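Chapter 11
Demonstrations, Visits and Open Days

In this chapter
How a public demonstration differs from an acceptance test
Choosing a task that can be shown to visitors
Collecting manipulation data with hand-held grippers
Preparing questions before a visit
Writing the visit report

11.1 Introduction

Most engineers see a new automation system for the first time as visitors. They stand behind a line on the floor, watch a task run, ask questions of whoever is operating it, and go home with a brochure. Decisions about purchase, partnership or hiring are often made on the strength of that hour. It is therefore worth treating the visit as a technical activity with its own methods and its own sources of error.

Earlier chapters treated the robot cell as a finished object. Kinematics, control and sensing were described as if the reader had full access to the drawings. A visitor has no such access. What the visitor has is a task, a room, a limited time and a host who wants the day to go well. The host need not be hiding anything for the result to be misleading. A task chosen because it runs reliably will give a high success rate, and that rate says little about tasks that were left out.

This chapter follows a single open day, held on October 19, 2024 at the Mendby site of Bekmont, a company that develops household manipulation systems. The day was divided into 2 sessions. The morning session showed a fixed arm sorting small goods at a bench. The afternoon session dealt with tidying tasks in furnished rooms, and with the way examples of such tasks are collected by people using hand-held grippers. We shall use the afternoon session for most of the chapter, as it raises the harder questions.

11.2 What a demonstration shows

A demonstration is a run of a system under conditions selected by the party that built it. An acceptance test is a run under conditions agreed upon in advance by both parties. The two can look the same from behind the line. The difference lies in who fixed the conditions, and when.

Four things are fixed before any visitor arrives: the objects, their starting positions, the surroundings, and the rule that decides whether a run counts as a success. In a bench demonstration all four are easy to inspect. The bench is bare, the parts are alike, and a part is either in the tray or it is not.

Tidying is less easily specified. The objects may be soft and may lie partly under one another. Cloth has no single shape, so a grasp point that was valid a moment ago may be gone after the pile has been disturbed. Crumpled film is a poor target for many depth sensors, and a glossy surface returns highlights that move with the viewpoint. The rule for success is also less clear. If the task is to clear a pile into a bin, someone must decide whether every item belongs in the bin, or whether some are to be kept. 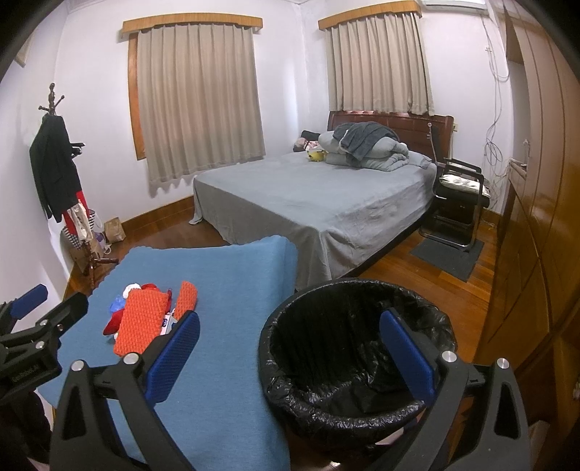

The second point concerns the surroundings. A furnished room contains a great many things that have no part in the task, and a learned controller must ignore them. Curtains, bedding, clothes on a rack and loose cables all supply edges and colors that may resemble those of the target objects. A system trained only at a bare bench tends to do badly when it is moved to such a room. For this reason the Bekmont group collects its tidying examples in rooms furnished for living, and changes the room often.

11.3 Collecting examples by hand

The method shown in the afternoon session uses no robot arm during collection. An operator holds a gripper in each hand and does the task directly. A camera carried on the gripper records the view over the jaws, and the position of the tool is recovered afterward from the recording. The resulting data are then used to train a controller for an arm fitted with jaws of similar shape.

The method has clear advantages. The equipment can be carried from room to room, and a person can work at close to normal speed. The operator also feels the load through the handle, which is lost in most forms of remote control.

Its limits should be noted with equal care. A human wrist can reach poses that a given arm cannot, so part of the data may have to be discarded. A wide-angle lens keeps both jaws and much of the room in view, at the cost of bending straight lines toward the edges; the training software must either correct this or learn with it. Finally, an operator who can look around freely may act on something the gripper camera never saw - a gap in the record that is hard to find later.

Visitors at Mendby tended to ask about the jaws. A more useful subject is the match between the tool in the hand and the tool on the arm. If the pads differ in stiffness or surface, a grasp that held for the operator may slip on the machine.

11.4 Preparing questions

A visitor should arrive with a short written list. The Prins checklist, used throughout this book, has 3 headings: conditions, failures and transfer.

Conditions. Who chose the objects? Were they placed by hand before each run? May a visitor move one?

Failures. What counts as a failed run? Are failed runs kept with the rest of the data? Which object causes the most trouble at present?

Transfer. Has the task been run in a room that was not used for collection? Was the same hardware used in both? How much new data did the change require?

Answers should be written down at once, with the exact wording where possible. A host who says that a system "handles fabric" has made a different statement from one who says that it picks up a folded cloth from a flat surface.

11.5 The Fludell form

The visit report is best completed on the same day. The Fludell form, reproduced at the end of the chapter, separates what was seen from what was said. The left column is for observed events only. The right column is for statements made by the host, including figures shown on slides or posters. Nothing should be moved from right to left, however likely it seems.

Readers who attended an open day in June as part of the course should have their notes at hand before starting Section 11.6, where the form is filled in line by line for the bench session.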